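Workshop tips: looking after a two-handed bench arm

Most grip trouble on a pair of arms comes from dirt and slack, and both can be dealt with at the desk.

Power down and wait 2 minutes before touching the fingers. Wipe each fingertip with a barely damp lint-free cloth. Keep sprays away from the knuckles - the mist gets into the joints and leaves them sticky. We use Floretel cloths, but any that don't shed will do.

Next, move each finger by hand through its full bend. It should feel the same all the way. If one catches, look for crumbs or a thread at the knuckle and lift it out with a wooden toothpick.

Check the bolts at the base every 400 hours, and again after the arm has been moved to another desk.
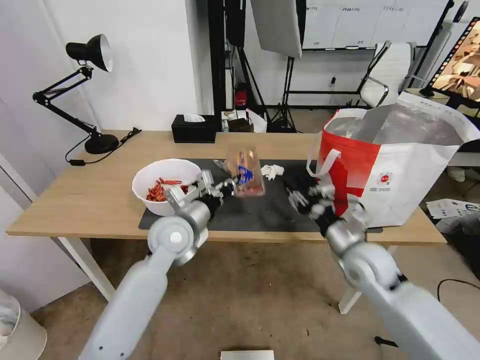

Left hand pinching a bagged snack by the fingertips, right hand open in front of the tote bag.

Thin plastic is a good test after cleaning. Set the grip to its lowest force, pick up a light bag and raise it slightly. If it slips, go up one step and try again. A crushed bag means the force is too high or the zero point has drifted, so run the hand's zero routine with the fingers fully open.

Write the hours in a notebook next to each job. Our left hand had its last finger cord changed at 1,930, and the spare is a Duvon one from the November order.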